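Notebook, July, bench 2

Second go at the Machala cocoa husk dye. The first batch came out the color of a wet paper bag, which the Pruvcombe people had asked for in a roundabout way, but they have now seen it on cloth and would like something "warmer." Fine.

Husks ground coarse, soaked overnight in plain tap water, lid on. Smelled wonderful at nine in the evening and like a barn by breakfast. Strained twice through muslin. Heated to 76 C and held for 2 hours, during which I read the entire manual for the hot plate and learned that it has a timer. Have been using my phone for a year.

Cotton swatches went in already mordanted with alum. Wool went in too, against Darnell Pruitt's advice. He thinks wool takes up too much and makes the cotton look feeble by comparison. He is right about this and I have told him it's under review.

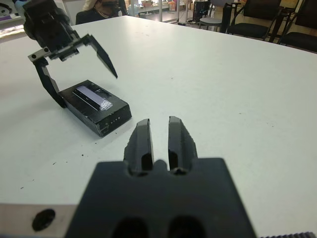

White tabletop, gripper fingers in front.

Results so far: wool a decent fox brown, cotton a sort of tired peach. Cotton with a dip of iron water went gray-green in under a minute. Pretty, but the order says warm, and I can't talk anyone in Lilinville into calling that warm. Tried already, by phone.

Wash test: cotton lost a shade in the first rinse and not much after. Wool held. One swatch has no label, and I have a strong feeling that it's the good one. It always is. Labels from now on go on before the bath, in pencil, sewn in. Tape floats.

To do: rerun cotton with a tannin step first (oak gall, if the jar isn't empty again). Split the bath, half with a pinch of soda, and check the pH with strips that haven't expired. Ask Darnell where the other thermometer went. Tape two swatches in the window, half covered, and leave them until they fade or I do.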